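Ranger, trier, recommencer : ce que j'ai appris avec deux paniers
Rapport de projet, deuxième semestre
Rendu le 1er mai 2025

Quand il a fallu choisir un sujet, j'ai pensé tout de suite à ma table de cuisine. Chez moi elle sert à tout (manger, réviser, poser les courses, oublier le courrier) et au bout de deux jours on n'en voit plus la couleur ! J'ai donc proposé de travailler sur le tri des petits objets du quotidien, avec une question assez bête : est-ce que la forme et la place des paniers changent la façon dont on range ?

J'ai appelé le projet Cunia, parce qu'il fallait un nom dans le formulaire et que celui-là sonnait bien. Le matériel est resté simple : une table blanche, des paniers tressés achetés chez Flunico, des fruits et quelques bricoles de salle de bains ou de ménage. J'avais prévu 25 séances de rangement. J'en ai gardé 23, les deux autres ont sauté parce que j'avais mal noté la disposition de départ et que je ne pouvais plus rien comparer.

Pour la disposition, j'ai fini par mettre les paniers côte à côte au fond de la table, le brun foncé à gauche et le plus clair, plus bas, à droite. Au début je les avais placés devant, et c'était pénible : on passait son temps à tendre le bras par-dessus.

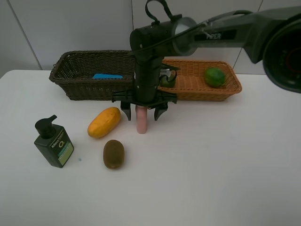 Le panier clair, c'est celui des fruits. Les citrons verts s'y plaisent bien, mais avec les kiwis j'ai eu plus de mal, je les laissais toujours traîner sur la table en me disant que je les mangerais tout à l'heure. Le panier foncé récupère le reste, et c'est là que ça se complique. Un petit flacon rose, ça va avec quoi ? J'ai hésité à presque chaque séance, et j'ai compté 11 changements d'avis sur ce genre d'objet, contre un seul pour les fruits.

Côté hauteur, le rebord du panier foncé cache un peu ce qu'on met dedans, donc on y jette les choses sans trop réfléchir. Avec le panier bas, je voyais les fruits d'un coup d'œil et je les reposais mieux. Je ne sais pas si ça marcherait chez quelqu'un d'autre, j'étais la seule à ranger et j'ai mes manies...

Si je devais refaire le projet, je prendrais un troisième panier pour les objets qui n'ont pas de famille. J'avais repéré un modèle Erkham, mais mon budget de 80 euros était déjà bien entamé. Je voudrais aussi essayer le soir, quand on est fatigué et qu'on range n'importe comment.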